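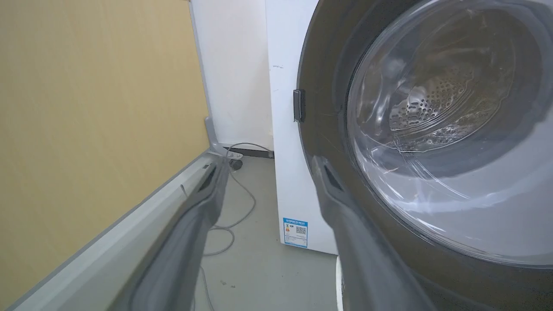 Front-loading washer with the door open.

Minutes, Garunis Freight dispatch meeting, 7/7/23
Taken by me, Pallavi Lodhi, so blame me for the spelling!

In the room: Kam-wah Shih, Radomír Sokol, Fadime Altıntaş and yours truly. Zdzisław Domański called in from the Larner yard and dropped off twice (bad signal by the scale house).

Last minutes: fine with everyone once I fixed the name of the Figueiredo contact.

Flatbed permits. Radomír went over the oversize load for Taveo, the big grain dryer. The permit office wants the route redone to stay off the county bridge, and the new one adds 22 miles. I asked if we eat that or bill it. Kam-wah says bill it, and he'll call Taveo himself before they see it on the invoice.

Tarps and straps. We're down to 2 good lumber tarps, which I kind of knew but had been hoping I was wrong about! Fadime got a price of $195 each. We agreed to buy four, and she's ordering from the same place as last time.

Detention pay. Long talk, a little heated. Zdzisław's drivers sat most of a morning at Figueiredo and got nothing for it. Kam-wah wants the free time written into every rate confirmation from now on. All in favor, me included.

Backhaul board. Skipped, we ran out of time. Radomír has it first next meeting.

To do: Kam-wah, Taveo call. Fadime, tarps. Me, new wording for the rate confirmation, out to everybody for comments.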